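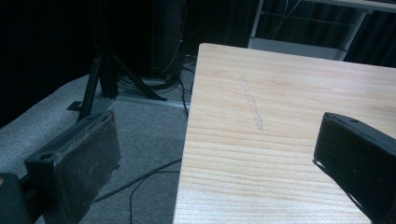
Trokisia, l'appli qui suit les votes des députés : mon avis après un printemps électoral

Juin 2022

Je me suis abonnée à Trokisia un peu avant la campagne, parce que j'en avais marre de découvrir les votes de mon député trois semaines plus tard dans le journal gratuit. Le principe est simple : on entre sa circonscription, on choisit ses thèmes (moi, logement, santé et transports) et l'appli envoie une alerte à chaque scrutin public.

Premier bon point, l'historique. J'ai retrouvé 148 votes de mon député sortant, classés par sujet, avec le texte de loi à un clic. Franchement, j'y ai passé une soirée entière ! Les résumés sont courts et plutôt neutres, même si ceux sur la fiscalité restent du charabia pour moi (j'ai dû appeler ma belle-sœur Berenice, qui a trouvé ça limpide, évidemment).

Côté alertes, c'est moins réjouissant. Les jours de gros débat, le téléphone vibre sans arrêt, un amendement après l'autre, et le réglage « résumé du soir » est planqué au fond du menu Compte. Une fois activé, par contre, c'est le bonheur.

La carte des résultats a bien tenu le soir du premier tour. Le comparateur de programmes, lui, m'a laissée sur ma faim : 7 candidats dans ma circo, 3 fiches remplies, et les autres avec un vague « en attente de réponse ». Le service client (une certaine Friederike Rieger, très aimable) m'a répondu que les équipes de campagne devaient envoyer elles-mêmes leurs propositions. Bon.

J'avais testé Padance avant, gratuit mais bourré de pubs, et les votes y arrivaient avec plusieurs jours de retard. Je n'y retournerai pas.

Il y a aussi un forum de presque 800 inscrits pour mon département, mais je le fréquente peu, ça s'engueule vite.

Ma note : quatre étoiles sur cinq. Je garde l'abonnement jusqu'en septembre, et je verrai à la rentrée parlementaire si les fiches se remplissent.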